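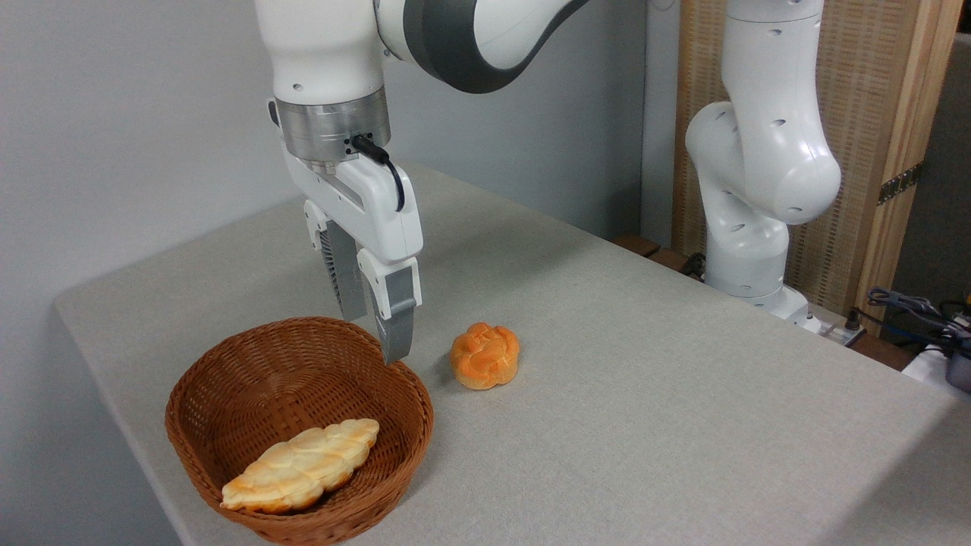 # Drornon Bread Set

Drornon is a small collection of recorded robot episodes with bread, buns and baskets on a cloth-covered table. The episodes are made by teleoperation: a person moves the arm and the arm's own data is saved together with the video. The set was started for training imitation policies on simple pick and place, and later we added some tasks which go in the opposite direction (out of the basket, back to the table).

Maintainer: Ifeoma Oyewole. Recording: Ladi Babalola and Halima Amadi. Labels and checks: Lawal Briggs.

Current release: April 2022.

## Contents

The release has 300 episodes, divided over 10 task sentences. Each task has the same number of episodes. Every episode is one folder:

```
drornon/
 tasks.json
 episodes/
 ep_0001/
 states.npz
 actions.npz
 fixed_view.mp4
 meta.json
 splits/
 train.txt
 heldout.txt
 tools/
 replay.py
 check_episode.py
```

The file `tasks.json` holds the sentences. A few of them, to show the style:

- put the bun in the basket
- take the braided loaf out of the basket
- move the bun to the left of the basket
- put the loaf in the basket and leave the bun on the table

We kept the sentences short and we did not write paraphrases. If you need more language variety, please generate it on your side and keep the original sentence in a separate field, so results can still be compared.

## Recorded fields

| Field | File | Notes |
|---|---|---|
| joint positions | `states.npz` | radians, base to flange |
| gripper opening | `states.npz` | 0 is closed, 1 is fully open |
| tool pose | `states.npz` | position in meters, rotation as quaternion (x, y, z, w) |
| commanded tool motion | `actions.npz` | change from the previous step, in the base coordinates |
| commanded gripper | `actions.npz` | same scale as gripper opening |
| video | `fixed_view.mp4` | camera fixed for the whole episode |
| outcome, operator, task id | `meta.json` | see "Labels" |

Please be careful with the quaternion order. The first internal version used (w, x, y, z), and Yetunde Akinola lost two days before she found why her policy turned the wrist in the wrong direction. If you have a copy from that time, delete it.

The video and the arm data do not start at exactly the same moment. The loader from the Sotum package corrects this with the value `video_offset` in `meta.json`. If you write your own loader you must apply it yourself.

## How an episode is recorded

1. The operator reads the task sentence aloud and places the objects. The starting positions come from a printed sheet, but a free placement is allowed in every second episode.
2. The arm goes to the home pose with the gripper open.
3. Recording starts. The operator should wait one full second before the first motion.
4. The operator does the task in one try. Small corrections are good and should stay in the data — we do not want only perfect paths.
5. After the object is released, the arm is lifted above the basket rim and recording stops.

Lowering the fingers next to the rim is the part where new operators need the most practice. The wicker gives a little when it is touched, so a light contact does not stop the episode. If the basket slides or tips, finish the motion if it is safe, and mark the outcome as `disturbed`.

For the loaf we ask operators to close the fingers across the short side, near the middle. Taking it by the end is possible, but the other end hangs down and catches the rim on the way out. We have some episodes like this and they are labeled `partial` when the loaf fell back.

The knotted bun is easier to grasp, but its top is not flat. A grasp that is too high slips. Please come down far enough that the pads meet the sides of the bun.

## Labels

Each episode has one outcome:

- `success` — the sentence is true at the end of the recording
- `partial` — the right object was moved, but the end state is wrong
- `disturbed` — the basket or another object was moved by mistake
- `failed` — everything else

Lawal watched every episode once and set the outcome without looking at what the operator had written. Where the two answers were different, Halima decided. There were 13 such cases, most of them between `partial` and `disturbed`, and the reason is stored in `meta.json` under `review_note`.

We did not remove failed episodes. For plain behavior cloning you probably want to filter them out:

```
python tools/check_episode.py --keep success --out my_list.txt
```

## Splits

`heldout.txt` contains only episodes with free placement. `train.txt` contains the rest, both printed and free. Episodes by the same operator appear in both lists, so the split says nothing about how a policy handles a new operator's style. We know this is a weakness. A split by operator would be too unbalanced at the moment, because Ladi recorded much more than Halima.

## Known problems

- In some episodes the fingers hide the grasp from the fixed camera. The gripper opening value is then more reliable than the video.
- The light in the room changes during the day. We did not correct colors.
- Only one arm is controlled in this set. The `arm_id` field exists for two-arm recordings and has the same value everywhere.
- Tool poses are computed from joint angles, not measured from outside. A small constant error in height is possible.
- There is no force data. The `force` key in the older Irovton format is kept for compatibility and is filled with zeros. Do not train on it.

## Not suitable for

The set should not be used to judge safety of an arm near people, or for any claim about food handling. It also covers one kind of table and very few objects, so a policy trained only on it will most likely not work with other containers. Yetunde tried it with a cardboard box in place of the basket and the fingers went down too early in almost every run.

## Changes planned

The next release is planned for July. It should include new operators, a split by operator, and a second set of task sentences with two steps. If you find a wrong label before that, open an issue with the episode number and the time in the video. Ifeoma reads them and the corrected `meta.json` goes into the main branch without waiting for the release.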